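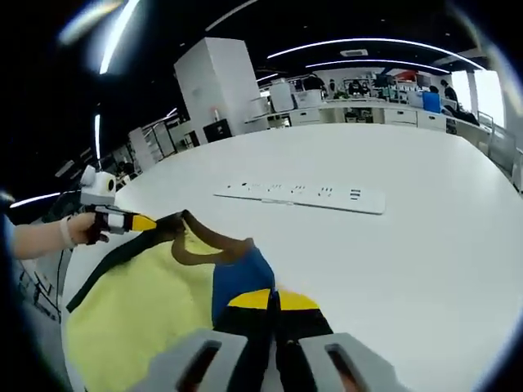 Folding bulky and patchwork tops on a table

Tops made from several panels of different fabric are awkward to fold. The seams pull in different directions and the collar never sits where you want it. A big table makes the job much easier than a bed, which gives under your hands.

Before you start
Wipe the surface and let it dry. Move chargers, extension leads and cups to the far side so a sleeve can't drag them over. You want a clear patch at least as wide as the garment with its arms out.

Laying it out
Put the top face down with the collar away from you. Hold it by the upper edge and give it one gentle pull towards the hem. Smooth from the middle outwards, following the seams – if you push across them the panels ruck up and you have to begin again.

Do up zips and the top button. Leave the rest.

Folding
1. Bring one side in to the middle, then lay the sleeve straight down along it.
2. Do the same with the other side.
3. Turn the hem up by a third, then fold once more to meet the collar.
4. Flip it over and straighten the collar with your fingers.

With slippery linings, two people are quicker. One holds the collar end still and the other does the folding.

Storing
Keep no more than 3 thick tops in a pile or the bottom one creases. Dark and bright panels can mark pale ones if put away damp, so give them a full day on the airer first. I put winter ones away in May, in a cotton bag with the collars all facing the same way.

Izzati Rahman wrote in to ask about stiff collars. Roll up a clean tea towel and tuck it inside before the last fold – it holds the shape well enough until autumn.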